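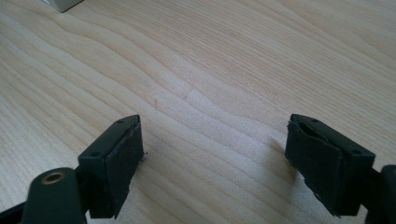
Hi Reinaldo,

Quick update on the Lindton reading room money, as promised! We've spent 1,255 of the grant so far, mostly on the large-print books (235 of them, and Edivaldo Barros has already got through all the westerns). The Gandlow branch opened its evening hour in September and it's been lovely - we get up to 40 people when the weather behaves.

Two things are running behind. The Pimentel shelves still need labels, and I haven't found anyone to lead the Spanish story hour, so please send names if you have them! I'd like to move what's left of the snack budget over to audiobooks, if that's okay with you.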